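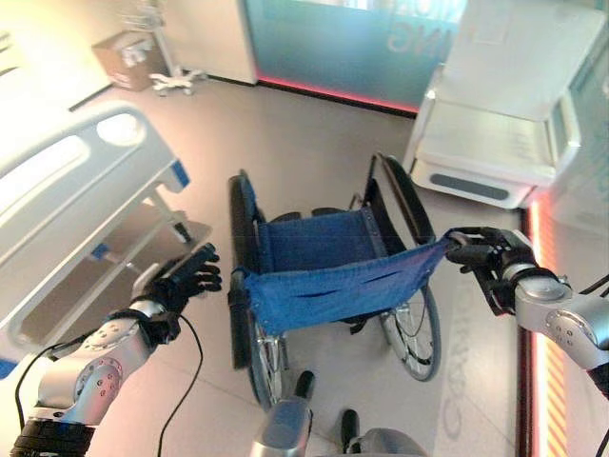 Workshop tips: when the hand won't let go

A two-armed unit with fingered hands will sooner or later hang on to something it should have released. Ours did it in August while folding a wheelchair, with error 1214 on the Havier controller and the fingers shut on the seat. Bernardo Caldeira wrote these notes for the Macedo workshop afterwards.

Hit the stop first. Keep clear of both arms, including the one that isn't holding anything. An idle arm can still move when the fault clears.

Put the wheelchair brakes on. If the chair rolls, the load goes straight into the fingers.

Don't pull the cloth. Seat fabric tears before the grip gives, and a replacement seat cost us $70.

Wait 2 minutes before you touch the hand release. The Curkix manual asks for this so the drives can lose their charge.

Cable wear was behind our fault. A conductor had broken inside the sleeve and the controller lost the finger position. Ribbed conduit like the black length running up beside the finger hides this sort of damage, so feel along it with the power off and check the collar at the end nearest the finger. Any soft spot means a new cable.

Check the screws on the finger while you're there. Snug is enough. Iltby thread locker, the low-strength grade, is fine on metal but keep it off plastic.

Test on a rag before going back to a chair. We do seven grips and releases at low speed, and one missed release puts the unit back on the bench.

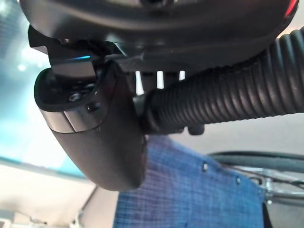

Fabric needs its own grip setting, lower than the one for tubing. Ours had been left on the tubing value, which made a bad fault worse. Thin cloth bunches between the fingers, and anything sewn on or fixed to it, such as the small white dots on the blue check, is worth keeping clear of the fingertip when you set the grip point. Write the setting on the job card and have the next person read it back before starting.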